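The budget was due to Skurker by five, and I still had a blank cell where the grippers were supposed to go.

I should say I never wanted to be the budget person. I wanted to be the person with the hand-held gripper, teaching the thing how to hold lunch boxes, and for most of that spring I got to be. Then Remigiusz left for Westovthorpe and somebody noticed I owned a calculator.

"Just ask for two more," Genowefa said. She had her feet on my spare chair and was eating my pretzels. "Two more grippers. Everybody loves a small number."

"Two more is 1000 dollars."

"It's 538 each if you buy from Marchal."

"Then it's more than 1000 dollars, Genowefa."

"See, this is why they gave you the job!"

I typed it in, looked at it, took it out again. The trouble was the line under it, the one marked Justification, where Skurker liked a full sentence and a picture. Last August Tadeusz wrote "because we need it" for a new compressor and got a stapler (a nice stapler, but still). So I went through the folder from our bench work, past all the dull ones, and picked the one where both tools are on the container together.
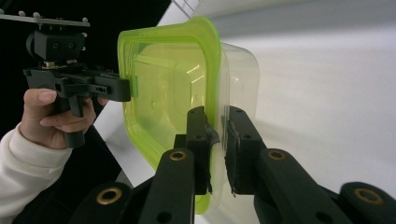

Green-rimmed container, held with two grippers. Attachment to line 14.

"Oh, that's good," Genowefa said, leaning in and getting salt on my keyboard. "You can see the pad fraying. Put an arrow on it."

"I'm not putting an arrow on it."

"Put pads in the budget, then. Pads are cheap. They'll say yes to pads and feel generous, and then you hit them with the grippers."

I hate it when she's right with her mouth full. I added a line for pads, and then a line for shipping, and then a line called Clistodis, our name for anything we couldn't explain to Skurker but were definitely going to break. It was 4:40. Unathi came by with her coat on and read the whole page over my shoulder without a word, all the way down to the total.

"You forgot containers," she said.

I put in containers. Then I hit send, and Genowefa handed me the last pretzel.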